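Grestus Indoor Rebound Board: a first touch trainer you can use in your socks
Posted 2/18/21 in Training Gear

I play left back for Drudley in a Sunday-league sort of setup (over-30s, mixed ability, very muddy), and my first touch has always been the weak part of my game. I can run all afternoon and I love a tackle, but play a firm pass into my feet and there's a fair chance it ends up with the other team. Our coach calls it my trampoline foot. So when I saw that Grestus had made a rebound board for use inside the house, with the fields shut and no practice until further notice, I ordered one that same evening.

I've had it two months now and I'm so happy with it that I've been boring my teammates about it in the group chat. Time to bore some other people!

What you get is a low, angled board with a padded face, a rubber strip along the bottom, two side wings that click on, and a folded booklet of drills. It's 47 inches wide with the wings on, which felt huge when I opened the box and feels just right now. A narrower one would have had me chasing balls under the couch all night. Without the wings it's small enough to slide behind a door.

Setup took me less time than making coffee. The wings have a little tab that needs a proper shove – the booklet says "press gently" and that got me nowhere – but once they're in they stay in. I've hit this thing pretty hard and it hasn't come apart yet.
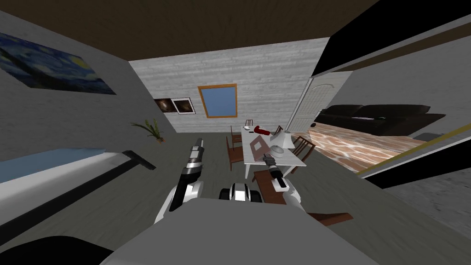
The rebound itself is where Grestus got it right. The padded face takes some pace off the ball, so it comes back at the speed of a good short pass and stays low. You get time to open your body, take it across you with the back foot and go again. If you live with something like a Starry Night on a gray wall and a white dining table close by, you'll want that low return, and you'll want to keep your own foot low too. I lost one candle holder in the first week and that was completely my fault (I tried a volley).

The ball matters more than I expected. Mine came with a soft foam one and it's fine for kids, but it's so light that you don't learn much from it. I switched to an Iglesias futsal ball, the low-bounce kind, and the whole thing came alive. It's heavier, it rolls true, and the sound on the board is more of a thud than a slap. If you have neighbors downstairs, stay with the foam in the evening. A full-size match ball works too, only it climbs up the face now and then and hops over the top.

Now the drills. The booklet starts with plain inside-of-the-foot passing and moves on to one-touch, then two-touch with a turn, then a set where you switch feet every pass. There's a plan at the back that builds you up to more than 400 passes in a session. I laughed when I read that. Then I got there, sweating like I'd played extra time, and I was grinning like a fool. The switching set is my favorite, and it's the one I'd tell any defender to do. My right foot used to be for standing on.

Did it help in a game? We had one friendly against Bredamstead before everything closed again, and early in the second half their winger closed me down fast while the ball was coming across from our center back. Normally I'd panic and hook it into the road. I took it on the back foot, away from her, and played it up the line. It led to nothing at all, our striker was offside, but I heard my name shouted from the bench and I've been living off it ever since.
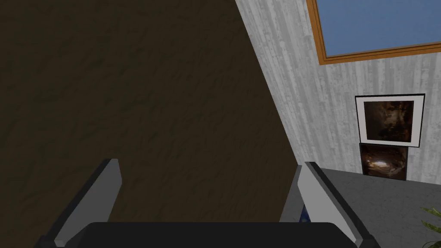

Noelia Paredes

A few things I'd change. The rubber strip grips hardwood really well and carpet not so well, so on carpet the board creeps backward and you have to nudge it home with your foot every few minutes. A couple of books behind it fixes that. The padded face also picks up marks from an outdoor ball, and I haven't found a way to get them off. And the booklet's print is tiny! I ended up taking photos of the pages and reading them on my phone.

I'd also love a second angle. There's only the one tilt, so everything comes back along the floor, and you can't practice taking a bouncing ball on your thigh or chest. Maybe that's wise in a living room. Still, for the yard in August I'd like to be able to lean it back a bit.

On price, I paid $39 plus shipping, and for that money I was ready for something flimsy. The outdoor rebounders with metal legs and nets cost a lot more, and I've used one at the club that folded up on me every time I hit the corner. They do more, sure, with headers and throw-ins and long passes. If you have the space and want that, save up for one. But I use the Grestus nearly every day while the pasta boils, and the big one at the club only comes out when somebody can be bothered to carry it.

Goalkeepers, I asked ours to try it before the break and she liked it for quick low saves from her knees, though she wanted the ball to come back harder. So probably not your first choice.

For everyone else – wingers with one foot, midfielders who want to look up sooner, left backs with a trampoline on the end of their leg – I think it's great. Get the futsal ball as well, and move the candle holders.

My rating: 4.5 out of 5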